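I am so happy with this old tower! It came home from the Wesberg surplus sale in December, and I finally had the side off and the thing lying flat so I could see what I'd bought. Two sets of memory slots, a green board, blue latches all over the place. I love a case that wants to be opened.

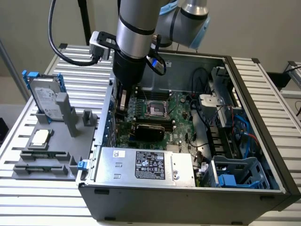 Nell Grikham
Writer and chief tinkerer
10 April 2018

The plan is to have it running as our music server, with every album we own on it (over 100, many of them still in boxes). Before any of that, the cooling. Big ribbed aluminum fins and a gray plastic shroud, so much metal for one desktop!
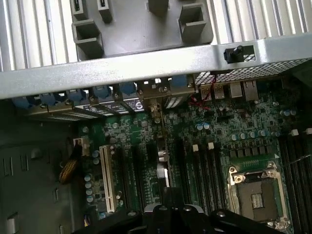

Dust is what kills these, Roston wrote under my last post, and you should clean the fins before you buy a single new part. Fair enough, and I've got a soft brush ready.

Small parts are my weak spot. I once lost a processor in a sofa for 2 weeks. Now I'm all for giving every piece a home, and a chip sitting in its own shallow recess, with slots nearby for the thin cards, makes me ridiculously pleased.
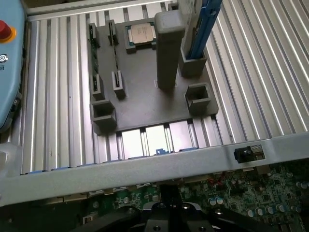

Next up is memory, then the drive, then a long evening of copying discs.
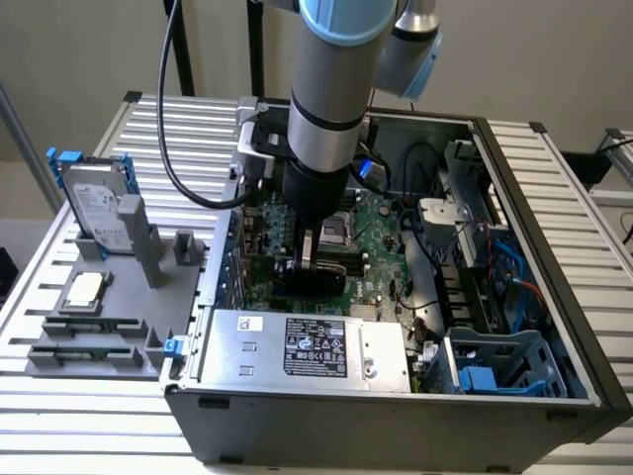 I'm still torn on which music software to use, so tell me your favorites!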